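Huviver Quarterly
Home | Stories | Archive | Submit | About
Print this story | E-mail this story

Tolerance

The left finger was machined and the right finger was a compromise. Rukhsana Bajwa had written this in the build log in April, and nine months later it was still the most accurate sentence in there.

The gripper closed at 50 newtons if you let it. She did not let it. The limit in the config file was 5, and the file was read-only, and the password was on a strip of tape inside the lid of her toolbox.

"It drifts," said Vilhjálmur Bundgaard. He was reading the encoder log on his laptop with his coat still on. "Every cycle. It closes, it opens, and zero has moved."

"By how much?"

"One tick. Sometimes two."

"Always the same direction?"

"Always toward closed."

She pulled the coupling and checked the set screw. It was tight. She checked the belt, which was new, and the pulley, which was from the old Karam arm and had a worn tooth she had already corrected for in software. She put it all back. The workshop in Priseck shut at nine and the clock over the sink said ten past eight.

They ran it again on a soft target. Close, hold, open. The log filled with numbers. At cycle 111 the position error reached the threshold and the arm stopped where it was, as designed, and waited for someone to press the button.

Bundgaard did not press the button. "Your father's arm did this," he said.

"My father's arm had a stripped gearbox."

"Before that. He had me log it at Hurnberg. He thought it was heat. We put a fan on it and it drifted with the fan on, so he took the fan off." He scrolled up. "He never fixed it. He wrote a line that set zero again every 700 cycles, and after that he stopped talking about it."

She knew the line. She had deleted it herself, the first week, under the commit message "remove unexplained constant." The arm had come to her in two crates with no drawings, and she had read the code the way other people in the family had read the letters. There were no comments in it anywhere. He named his variables after the parts they moved.

"Why seven hundred?" she said.

"I asked. He said it was what the arm wanted."

"That isn't a reason."

"No."

She opened the wrist camera feed to get the fingers back on center by eye. 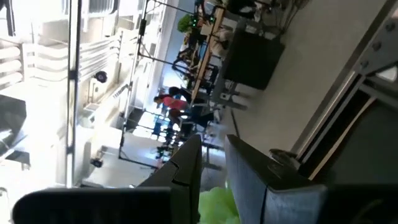
The wrist camera view, fingers at the bottom, windows to the left.

The picture was tilted hard, because the wrist was, and she turned her head to match it. The black finger came in to its notched point. The blue-gray one sat beside it, wide and blunt. Between them was the green thing, all folds. She jogged the right finger out by a tenth of a millimeter, then another tenth, and stopped.

"Leave it there," Bundgaard said.

"It isn't zero."

"What does the encoder say?"

"Eleven ticks off."

"And by eye?"

She looked for a while. By eye it was fine.

She found the old commit and restored the line. She read it through twice and added a comment above it, the first in the file: "Resets zero. Cause unknown. Do not remove. R.B." Then she took out "Do not remove," and after a minute she put it back.

Bundgaard had finally hung up his coat. He reached past her and pressed the button. The arm finished cycle 111 and started the next one, and she sat down to let it count.

Contact the editors | © Huviver Quarterly, January 10, 2026 | Back to top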